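Trnka sequin bird motifs, set of 3
Reviewed by Davina MacAulay

I own a grey jumper with navy sleeves that makes me look like a supply PE teacher. The Trnka birds were meant to fix this. They come as a set of three, and the leaflet promises a finished garment in "one relaxed evening", which I can only assume is an evening in Norway in November.

Placing them took me longest. I spread the jumper on the bed, where I could stand back and squint, and moved the birds about until they stopped looking like a collision. The big one wants to be low down. Put it at the top and you've got a brooch your aunt would wear to court.

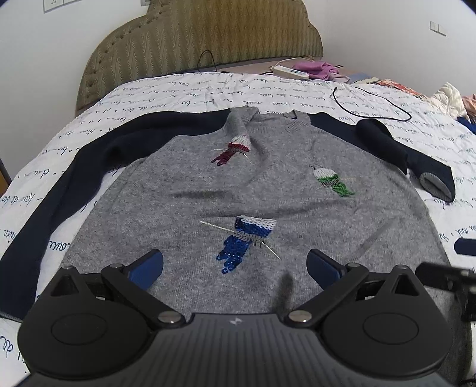 Needles still in. The blue one has the best tail.

Sewing them on is fiddly but not hard. Use a fine needle, go between the sequins, and keep one hand inside the jumper or you'll stitch the front to the back (twice, in my case). The tails are meant to hang free, so leave the ends alone. Knit stretches, too, and if you pull the thread tight you get a pucker with a bird on it.

Thread is not included. Neither is any advice on washing beyond a small drawing of a hand, which might mean hand wash or might mean stop. I'd turn it inside out and hope.

Would I buy them again? Probably, for a cardigan. Four out of five, with the missing point for the leaflet.

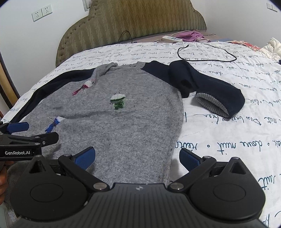 Kristýna Sokol: I put mine on a jumper for my niece and tacked them down first with big loose stitches in white cotton. Much easier than pins on knitwear, and you can move a bird without swearing at it. Agree about the leaflet.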